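Setting Up the Table Before Guests Arrive
Section 3 of the Lavodel Home Seder Guide

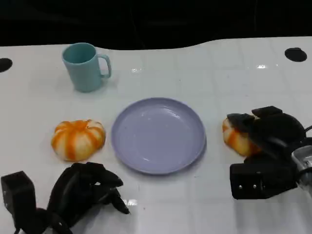 Fig. 3. Mug and plate on a white tabletop.

Read this section through once before you start. It covers the table only. Cleaning the kitchen and searching for leaven are in Section 1, and shopping is in Section 2. The order of the evening begins in Section 4.

What you need

One seder plate, or any large plate with small bowls on it
Three whole matzot and a cloth or cover to hold them
A cup for each person, plus a cup for Elijah
A bowl of salt water
Two candles and holders
A pitcher, basin and towel for handwashing
A Haggadah for each reader
A pillow for the leader's chair, and more if you have them

3.1 Placing the table

1. Choose the room. You will be sitting for several hours, so pick the one with the best chairs and enough light to read by.

2. Open the table fully and lock the leaves. If you are joining two tables, put the taller one at the leader's end and run a single cloth over both.

3. Leave space to walk behind at least one long side. People will get up twice to wash, and someone will need to open the door for Elijah.

4. Cover the table. Any clean cloth will do. If you use a plastic sheet over it, smooth it from the middle outward and tape it underneath.

Caution: Keep candles away from loose plastic and from the edge where children sit. Put them on a side table if the main one is crowded.

3.2 Filling the seder plate

Customs differ on where each item goes. The layout below is the one used in the Noltitz edition of the Haggadah. If your family has its own arrangement, follow it and skip to 3.3.

1. Put the roasted bone at the upper right. A roasted beet is used in many vegetarian homes.

2. Put the roasted egg at the upper left. Boil it first, then brown the shell in the oven at 400 degrees until it has dark patches.

3. Put the bitter herb in the center. Horseradish root or romaine are both common. Check romaine leaf by leaf and rinse it well.

4. Put the charoset at the lower right.

5. Put the green vegetable at the lower left. Parsley, celery and boiled potato are all in use.

6. If your custom includes a second bitter herb, put it at the bottom center.

Note: The seder plate is for display and for the leader's use. Set out extra parsley, bitter herb and charoset in side dishes so that everyone can reach some. For a table of 15, allow a side dish of each at both ends.

3.3 Matzah, salt water and cups

1. Stack three whole matzot and separate them with folds of the cloth. Check for breaks. A cracked matzah can go in the general pile, but the three in the stack should be whole. Place the stack beside or under the seder plate.

2. Mix the salt water. Stir a tablespoon of salt into two cups of water until it clears, then divide it into small bowls. Prepare it before the holiday begins.

3. Set a cup at each place. Each person will drink four times, so a smaller cup is easier to manage. Grape juice is fine for children and for anyone who doesn't drink wine.

4. Set Elijah's cup near the middle. Some homes fill it at the start and others wait until after the meal. Miriam's cup, if you use one, holds water and stands next to it.

5. Put the pitcher and basin on a side table with the towel folded over the rim.

Caution: Horseradish grated at home is much stronger than the kind in jars. Grate it near an open window and keep it covered until the table is set.

3.4 Books and seating

1. Put a Haggadah at each place. Try to use one edition throughout. If you have to mix editions, write the page numbers for the main sections on a card and prop it where the leader can see it.

2. Mark the Four Questions with a slip of paper in the youngest reader's copy.

3. Put a pillow on the left side of the leader's chair for reclining.

4. Seat new readers beside someone who knows the order.

Note: The large-print Haggadah from Presmont is taller than the standard size and won't lie flat next to a full dinner plate. Leave the dinner plates in the kitchen until the meal and set only small plates at first.

3.5 Final check

Go around the table once before candle lighting.

The three matzot are whole and covered.
Salt water is within reach of every seat.
The afikoman bag is at the leader's place.
Hiding places have been agreed on with the children. Rule out the oven and anything on a high shelf.
Lamps that must stay on are on, or their timers are set.

If the seder falls on the Sabbath, some steps in the evening change, including the opening blessing. See Section 6, "When the Night Falls on Sabbath," and ask your rabbi about anything it doesn't cover.

Text of Sections 1 to 5 by Ese Adebisi. Corrections received after October go into the next printing.

Continue to Section 4, Kiddush and First Washing.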